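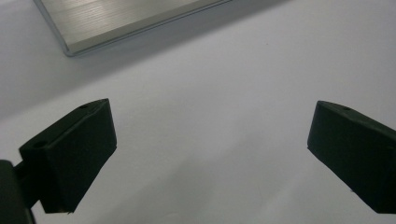

A metal plate on a plain white surface.

The Horse That Pays for Everything

Every betting forum has a member who stopped losing in May. In the one I belong to, her name is Tiruwork Wubshet, and she trades horse racing from a spare room with two screens and a kettle she describes as essential equipment.

Trading, for those who still bet the old-fashioned way, means backing a horse at one price and laying it at a shorter one before the gates open. Done well, you don't care who wins. Done badly, you find yourself at twenty past three shouting at a gray gelding called Stomadetti, whom you had planned to own for under a minute.

I have met Stomadetti. He went off at 6 and finished where horses at 48 usually finish.

Wubshet sold me on the idea over a long phone call, most of which concerned patience. She keeps her stakes small enough to be embarrassing. She skips any race where the favorite is drifting and she can't see why. On a good afternoon she makes $28, and she spoke of one $94 day the way other people speak of their honeymoon.

"You want it to be dull," she told me. "If your heart is going, you've got too much money on."

My heart was going. I had bought the Berkance course, a set of videos in which a man draws arrows on charts that have already happened. His arrows were superb. Mine, drawn on charts still in progress, pointed mainly at the floor. I also tried Arnadero, a piece of software that puts the whole market in a ladder and lets you place a bet with one click. It lets you place the wrong bet with one click too, and I found that feature first.

Lakshmi Thevar, who taught statistics before she took up trading tennis, asked to see my records. I didn't have any. She sent me a blank spreadsheet and said to come back when it was full. There's a column in it headed "Reason for entering," and reading down mine is like reading a teenager's diary. "Felt due." "Liked the jockey's name (Krishnan)." "Getting it back."

I'm still filling it in. Last week's total was minus four dollars, and Wubshet says that's a very respectable number for a beginner.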